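Betmont Libraries to Lend Bags With Every Checkout Starting in August

The Betmont Public Library will begin lending reusable tote bags at all 6 of its branches in August, replacing the plastic bags now kept at the checkout desks. 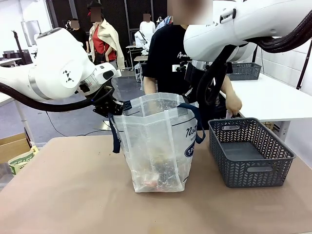 Parisa Sadeghi wrote to the library in the spring that she had "carried picture books home in my coat more than once," and asked why a bag could not be borrowed on the same card as the books. Her letter was one of 30 comments received during the public review of checkout services, and it is quoted in the notice the library released on Monday.

Under the new service, any cardholder may borrow one bag at a time. The bag is checked out on the card in the same way as a book and is due back on the same date as the items borrowed with it. There is no fee. A bag may be returned to any branch, whether or not the books are returned there, but it should be handed in at the desk. Bags left in the outdoor book drops have jammed the chutes in the past, and the drops at the Rees branch will carry a sign to that effect.

The library has ordered nearly 2,000 bags for the first year. The Rees and Lernstead branches, which have the highest number of family cards, will receive the largest share. Smaller branches will start with 100 bags each and may request more through the regular supply delivery.

Branch supervisor Mahmoud Metwally said that staff had considered selling the bags at cost. "We looked at a sale price and decided against it," he said. "People who forget a bag once will forget it again, and they should not have to buy another one each time." Cardholders who prefer to bring their own bags may continue to do so.

A bag that is not returned will appear on the borrower's account as overdue, but it will not block the account or prevent further loans. Bags that come back torn will be taken out of circulation without charge. The library asks that bags not be used for wet items or for food, and that they be emptied fully before they are returned. Items found in returned bags will be held at the branch until the end of the following month.

Not all of the comments were in favor. Czesław Baran asked in a written statement that the money be spent on Sunday hours at Lernstead instead. The library replied that the bags are paid for from the existing supplies budget – the same line that covers plastic bags, receipt paper and book tape – and that opening hours are set separately. A review of hours at Lernstead is planned for next year.

Plastic bags already in stock will be given out until they are gone. Branches will not reorder them.

Questions about the service may be directed to the desk at any branch during opening hours. Printed copies of the borrowing rules, including the new section on bags, will be available at the desks when the service begins.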